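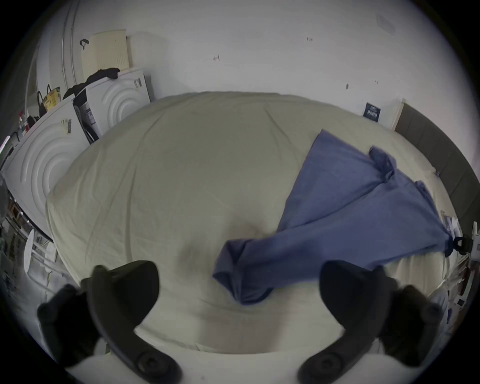

6.3 Falha de preensão em tecidos (código E-136)

O código E-136 aparece quando a pinça manual Valbridge regista um fecho completo dos dois dedos sem detetar material entre as pontas. É a falha mais comum em trabalhos com roupa pousada sobre uma cama, onde o lençol cede sob a pressão e a peça amarrotada escorrega para fora do alcance.

ATENÇÃO: Não aproxime os dedos da mão das pontas curvas com a bateria ligada. Depois de um E-136 a pinça pode tentar um segundo fecho sem aviso sonoro.

Procedimento

1. Solte o gatilho e espere que os dois dedos abram até ao batente.

2. Afaste a pinça do tecido. Se uma ponta ficou presa no lençol, não puxe: desligue a bateria e liberte o tecido à mão.

3. Verifique o parafuso redondo na base de cada dedo. Se houver folga, aperte com a chave fornecida, sem forçar.

4. Passe um pano seco nas pontas. Fios enrolados na articulação impedem o fecho simétrico.

5. Ligue a bateria e faça um fecho em vazio. Os dedos devem encontrar-se ao centro. Se um chegar antes do outro, passe à secção 6.4.

6. Aproxime a pinça de uma dobra saliente da peça, com um dedo de cada lado. As zonas torcidas ou com nós fazem subir a carga do motor e devem ficar para o fim.

7. Feche devagar e levante a peça na vertical antes de a deslocar.

Nota: Retire da cama papéis, molas e outros objetos pequenos. Se um deles entrar entre os dedos, o sensor conta-o como material e a falha não é registada.

Nota: Nas unidades com firmware 6, o limite de carga vem definido em 800. Não altere este valor para compensar uma preensão fraca. Em Oltness, uma unidade regulada para 1.610 rasgou uma fronha e partiu a ponta do dedo direito.

CUIDADO: Três falhas E-136 seguidas bloqueiam o gatilho. Não reinicie a unidade para contornar o bloqueio. Retire a bateria, anote o número de série e contacte a assistência em Musbridge (Rajeshwari Thevar), de segunda a sexta-feira. As unidades enviadas sem a ficha de avaria são devolvidas sem reparação.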